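**Progress report to the Rokent Fund, 23 July 2021**
Project: Who pays for the Pacific? Tracking aid and defence promises
Prepared by the Sowerby policy desk

You asked for a plain account of what your money has bought so far, so we'll start with the part we like least. We have 81 public promises in the tracker, made by allied governments at summits, in joint statements and in ministers' speeches. Very few of them can be tied to a line in a budget. We had expected the matching to be slow. We hadn't expected so many of the promises to be worded in a way that makes matching impossible.

**What a promise looks like**

The usual form is a sum "over the coming years" for "resilience" or "partnership", with no start date and no named department. When we write and ask, the reply tends to repeat the press release. Some of the larger sums turn out to include money already announced under another title, and in at least one case the second title was itself a rebadging of an older program. We have marked these as repeats and taken them out of the totals. We'd ask the Fund to be wary of anyone's headline figure in this field, ours included, until the repeats have been stripped out of it.

Naval promises are a bit better. A ship has to be ordered from someone, and orders leave paper. Port upgrades are worse than ships, and "training and advice" is worst of all. We doubt that anybody inside the governments concerned could say what was spent on it last year.

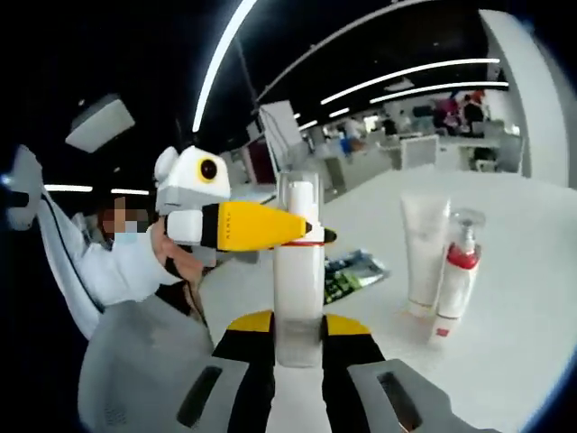
*At the table: a bottle held upright by the gripper.*

**Work done against the plan**

- Promise tracker: built and filled as far back as the agreed starting point. Behind on checking.
- Budget matching: done for 3 of the 4 governments in scope. The fourth publishes its defence estimates as scanned pages, and we are typing them in by hand.
- Pusov working paper: drafted. The outside reader thought our section on burden sharing was too kind to the smaller allies. We have read it again and agree.
- Public summary: not started. It was due this month.

The Pusov paper needs a word of explanation, as the Fund paid for it separately. Its starting question was whether infrastructure lending buys any influence over basing rights. The popular answer is yes, and a good deal of current policy rests on that answer. Our draft finds the evidence thin. Host governments took the loans, took competing loans from the other side, and made their decisions about ports mostly on domestic grounds. That may change, and our sample is small. Even so, we'd be uneasy seeing another large program launched on the strength of the popular answer alone.
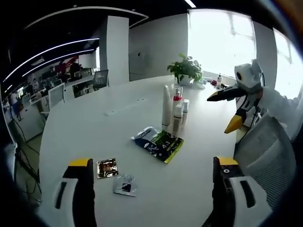
*Two small packets on the white table.*

**Rirna database**

We moved the records into Rirna in the first week of July, against our own earlier advice. The old spreadsheet had reached the point where two people couldn't edit it without losing something. Rirna has fixed that and brought new troubles – its currency conversion uses one fixed rate for every year, so we have turned that feature off and convert by hand. The supplier says a repair is coming. We have made no allowance for it in the timetable.

The database now holds up to 2,000 source documents, depending on whether one counts drafts and final texts of the same communiqué separately. Every promise in the tracker links to at least one of them. The linking was tedious, and it's probably the most useful thing the grant has paid for, whatever becomes of our conclusions.

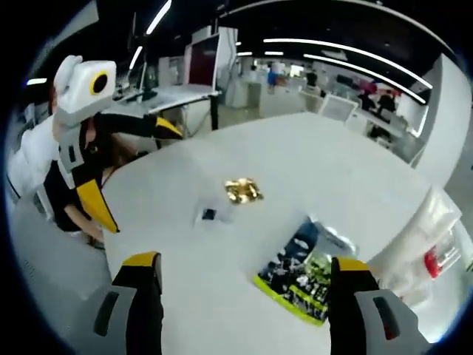 **Money**

Spending is under budget, and we'd rather you didn't read that as thrift. Most of the gap is travel that couldn't happen, and the rest is the public summary we haven't written. Translation has cost more than planned, and will again next quarter. We ask to move part of the travel line to translation. If the Fund prefers to have the travel money back, we would drop the fourth government and say so openly in the final paper.

**What could still go wrong**

Budgets in two of the countries are due to be revised before we finish, and either could make part of our matching out of date. A change of minister would probably do less damage than people suppose, as the officials who answer our letters stay put.

The greater risk is that the tracker gets quoted as proof that allies are cheating. It doesn't show that. A promise we can't match may have been kept out of a fund we can't see. We'll put this on the first page of the summary, in large type, and we expect some readers to skip it.

**Next steps**

Finish typing in the scanned estimates, rewrite the burden-sharing section, and send you a first draft of the summary. We need your decision on the travel money before we book more translation.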